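Call for participants: reading group and study days on early dance notation

August 29, 2021
By Yaa Laryea

Cistus is a small association for people who study the dances of the past, on paper and on the floor. We are now looking for participants for our new reading group on early dance notation, which begins this autumn and finishes with two study days in June. The group is open to dancers, musicians, historians, students and anybody who has a serious interest in old dance sources. You do not need to have a university post.

The subject of this first year is a manuscript collection which we call the Plallavport book. It contains 56 dances, most of them for couples, written in track notation with the tune at the top of the page. The last owner left it to us together with 242 loose sheets of tunes and letters. Very little of this material was studied before. We know the names of some dancing masters who are mentioned in the letters, but we do not know yet who wrote the dances down, and the handwriting changes at least two times.

Participants will meet online every second week for one and a half hours. At each meeting we read one dance together, compare it with the tune, and try to agree on the steps where the notation is not clear. Between the meetings each person prepares a short commentary on one dance, of 1000 words at most. The commentaries will be discussed at the study days, and those which are ready will go into a working paper that Cistus puts on its website.

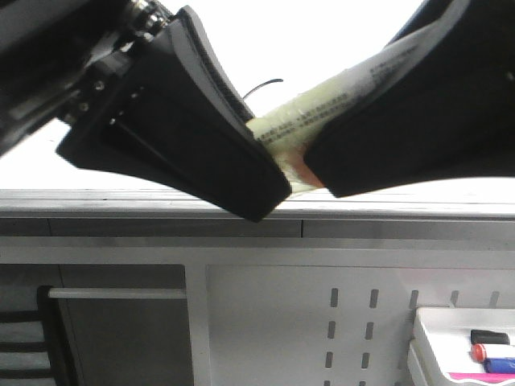

Gripper fingers closing on a pale yellow-green tube.

The study days take place at Wako, our rehearsal house in Plallavport. On the first day there will be short talks, and on the second day we try the dances in the large studio with live violin. Rhona Buchanan will teach the morning class in basic steps for those who come from the music side and have not danced much. Please bring soft shoes. The floor is sprung and street shoes are not allowed on it.

What we ask from you:

- You can read music, or you can read one system of dance notation. Both is very welcome but not necessary.
- You can follow a discussion in English. Several of us speak it as a second or third language, so please do not be afraid about mistakes.
- You can attend most of the meetings and both study days.

Reading knowledge of French would be useful for the letters.

The participation is free. Travel to Plallavport is at your own cost, but we have a small fund, named Firkik, which gives a grant of 277 pounds to each of four participants who have no support from an institution. If you wish to be considered for it, please write this in your application.

To apply, send us one page about yourself and your interest in the subject, and the name of one person who knows your work. A list of publications is not needed. If you have already worked on a notated dance, you can add a short example, in writing or as a recording. Please tell us also in which time zone you live, as we will choose the hour of the meetings after we have seen all the applications.

Applications go to Yaa Laryea at the Cistus office, by email or by post. Questions about the practical class should be sent to Rhona Buchanan at the same address. All applicants will receive an answer, also those whom we cannot take this year.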